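Chapter 4
Choosing a Hand-Held Gripper Kit

After reading this chapter you should be able to:
explain what is normally included in a hand-held gripper kit and what is sold separately;
compare two kits using cost per usable recording;
read a supplier's offer and find the points which need a question before you sign.

4.1 The buyer's problem

In Chapter 3 we considered the robot arm as the main purchase of a small automation project. The arm is expensive, its data sheet is long, and the buyer usually studies it with great attention. The kit by which people show the task to the robot receives much less study. It is cheaper and it looks simple. In many projects, however, this kit decides how good the final program can be, and a poor choice is discovered only when the recordings are already made.

A hand-held gripper kit lets a person do a task with a tool similar to the one which the robot will later use. The person holds the gripper, closes its fingers on an object, moves the object and lets it go. The movement and the camera view are stored together. No arm needs to be present during this work, so it can be done in a store room, in a kitchen or in a rented hall.

For the whole of this chapter we will use one product as our case. It is the Ladden kit, offered by the firm Lonenlow in two versions. The basic version contains one gripper, a charger and a license for the recording software. The double version contains two grippers, a marker set and a carrying case. As a comparison we will use the Romis kit, which is rented by the month and is never sold.
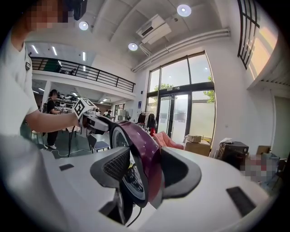 The first question for the buyer is whether one gripper is enough. Many tasks in a warehouse can be done with one hand, for example moving a small box from a shelf to a tray. Folding a garment or opening a bag needs two. If both kinds of task are planned, the double version should be bought at the beginning. Lonenlow permits a later upgrade, but the two grippers must then be calibrated again as a pair, and this is charged as a service visit.

The second question concerns the fingers. They are the part which touches the object, and they are also the part which wears. The finger on the kit should have the same shape and the same surface as the finger on the robot. When they are different, the robot may try a grasp that was easy for the person and is impossible for the machine. Ask the supplier if spare pads are kept in stock, what they cost, and if a changed pad requires a new calibration.

The third question is tracking. The system must know where each gripper is at every moment. Some kits use markers fixed to the tool, some calculate the position from the camera view, and some combine both methods. The buyer does not need to understand the mathematics, but he or she should ask for a trial in the real room, with its usual light and with other people walking there.

4.2 What a usable recording costs

The price of the kit is easy to compare and it tells us little. A better measure is the cost of one usable recording. Let us take the trial made at the Samuel warehouse in November. The operators worked for 12 days and made 1,063 usable recordings. A further 22 were rejected, mostly for lost tracking.

The rent of the kit for this period was 700 dollars. Divided by the usable recordings, this gives a rent of 66 cents for each one. The wages of the operators are not included in this figure. The student should add them in Exercise 4.1 and observe which of the two costs is the larger.

We can now look at the written offer itself, starting with the delivery terms.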